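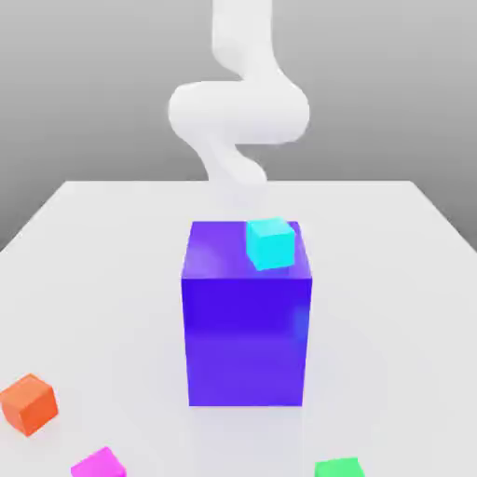

Chapter 4
Teaching an Arm to Stack

When my club first tried block stacking, we lost a whole season to it. I'm not exaggerating (well, maybe by a week). We had one arm, a pile of foam cubes, and a group of kids who all wanted to write the part where the cube goes up in the air. Who could blame them? That's the fun part! But the cube kept landing on the floor, and we kept tweaking the lift, and the lift was fine the whole time. Our trouble was in the two inches before it and the two inches after it.

So this chapter is about those inches. You've already got Sidirum installed from Chapter 2, and you've driven the arm by hand with the sliders, and I hope you bumped the table a few times, because everyone should get that out of their system while it's free. Now we're going to write a program that picks up a small cube and sets it down on top of something taller, and we're going to do it in simulation first. The real arm comes out in Chapter 5. Please don't skip ahead to it, however nicely your team asks.

I run this unit with clubs and with regular classes, and the task I use comes from the Ninuvura Cup, the student contest our school has entered for years. The stacking round goes like this. You get small cubes in different colors and one big block. The judge calls a color. Your arm has to put that cube on top of the big block, let go, and back away, and the cube has to stay put while the judge counts to five. That's the entire rule sheet apart from the bit about snacks near the laptops.

Sounds easy, right? Let me tell you where it bites.

First, the arm doesn't know what a cube is. It knows positions. When you say "get the green one," your program has to turn that into numbers: how far left or right, how far forward or back, how high. Sidirum will hand you those numbers for free, and I want you to enjoy that while it lasts. In the next chapter you'll have to get them from a camera, and the camera will be wrong by a little bit every single time.

Second, the cubes don't all sit square to the table. Some are turned. If your gripper comes straight down with its fingers lined up to the table and the cube is sitting cornerwise, you'll pinch two corners and the cube will spin as you close. Sometimes it spins into a nice grip and you feel like a genius. Don't trust that run. Read the cube's angle, turn the wrist to match, and then go down.

Third, and this one got us the worst, the top of a tall block is a much smaller place than a table. Put a cube down an inch off on the table and you shrug. Put it down an inch off up there and part of it may be hanging over the edge. It might stay. I've seen cubes sit with a good chunk of themselves over empty air and pass the count, and I've seen the same placement tip when somebody shut a door. A cube like that scores the same points as one dead in the center, and I still make my students write it down in the log as a bad placement.

Which brings me to the log. Yes, you have to keep one. Ours is a cheap spiral notebook with MacDonald written across the cover, after the hall we meet in, and it's full of lines like "orange, let go too high, bounced" and "magenta, wrist turned wrong way AGAIN." It isn't pretty. One year a team ran its stacking program in simulation 1,441 times before the contest, and what they learned from all those runs came out of the notebook, when they sat down on a Wednesday and noticed that nearly all their misses leaned the same direction. Their gripper offset had the wrong sign. One little minus, and it had been there since September.

A few words we'll need as we go:

Approach point. A spot straight above the thing you want, high enough that you won't hit anything on the way over.

Grasp pose. Where the gripper is, and how it's turned, at the moment it closes.

Place pose. The same idea for letting go. Its height is the top of the block plus half a cube, if you measure from the middle of the cube (and we will).

Retreat. Going straight back up after you let go. Up first, sideways later! More stacks get wrecked here than anywhere else, usually with the team already cheering.

Before you read on, open the Esa starter project and find the file with the block sizes in it. Copy the height of the big block and the width of one small cube onto the first page of your log, with the units. Then close the laptop and sketch the path you think the gripper should take, from its resting spot to the cube, up and over to the block, and home again. Mark each place where it should stop. Bring the sketch with you to Section 4.1, where we'll turn the first of those stops into code.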